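Session 4: What makes a place a parish?

Right, where were we. Last time I left you with the hearth list for Brornivthorpe and asked you to work out who was missing from it. Most of you spotted the widows, well done! Fewer of you spotted the people living up at Merholm, who paid their dues to a different church altogether and so never turn up in our book.

That's my main point for this week. A settlement and a parish are different animals, and they rarely share the same edges. Brornivthorpe had 88 households on the list and 84 in the rector's own count, and I've spent far too many evenings on the missing four (Qianru Xu thinks they're all on the mill lane, and I'm coming round to it).

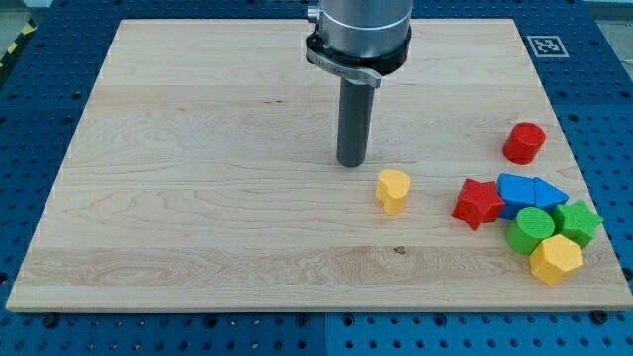
Board with knot and figured grain, on a blue pegboard table.

Now, boundaries. Before there were decent maps, people walked them – every year if the weather was kind, and with small boys in tow who were meant to remember the stones when they were old. Léonie Hervieu's chapter is the best thing I know on this, so please read it properly and don't just skim the start. Pages 305 onwards if you're short of time.

The 2,009 people in the later census are a headache, as by then Merholm had been folded in. Don't compare that figure with the hearth list unless you've taken Merholm out first!

For next time: Hortensia Mansilla's article on chapels, and bring your own parish sketch. Pencil is fine.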